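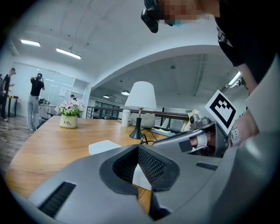 Wooden table, arched white ceiling.

Looking after gold and silver at home - quick tips

Bits and pieces on keeping coins, small bars and old jewellery in decent nick. Will add more when I get a minute.

Coins first. Don't polish them. Ever. A rubbed coin is worth less than a dull one and any dealer will spot it from across the counter. I had an 1882 sovereign that some previous owner had gone at with metal polish, and the offer was scrap price, nothing on top. Hold by the edge, over a folded towel, so if it drops it doesn't ding.

If a gold coin is properly mucky - soak in distilled water, lift out, pat dry with a soft cotton cloth. Pat, not rub. Leave it an hour before it goes back in the capsule.

Capsules and flips. Avoid anything made of soft PVC, the bendy sort that smells like a new shower curtain. Goes sticky and leaves green slime, silver gets it worst. Kimix do a hard capsule that snaps shut properly. The Durnier ones are cheaper but I've had lids pop off in the drawer. Measure the coin before ordering, half a milimetre matters.

Silver tarnish. Air and damp do it. Also rubber bands, newspaper, wool felt and some cardboard. Zip bag, squeeze the air out, one of those anti-tarnish strips inside. Change the strip every six months, I do mine in November and again in spring. Silica gel packets from shoe boxes are fine if they're fresh. Dry tired ones in a low oven if the packet says you can.

Chains and rings: warm water, drop of washing up liquid, old baby toothbrush. Plug in the sink!! Better still use a bowl. Not for pearls or opals, and leave glued stones alone. Rinse, dry flat on a tea towel. Fasten chains before putting them away or you'll be picking knots out with a pin all evening.

Weighing. Kitchen scales are no good for this, they jump in whole grams. Get a pocket one that reads to 0.01 g. Mine is a Modise, cost 40 quid with the test weight. Let it settle, keep it away from the fan and check it with the weight before you start.

Magnet test. Gold and silver don't stick. If it sticks, put it back on the stall. If it doesn't stick that proves very little, brass doesn't either.

Write it all down. Date, weight, what you paid, where the reciept is. I use a plain notebook, one line per item, plus photos both sides. Check your house insurance too, a lot of policies have a single item limit and you have to list anything over it.

Hiding places - not the freezer, not the sock drawer. Small safe, bolted to the floor. Mine's a Callholm, fiddly keypad, spare batteries kept outside it.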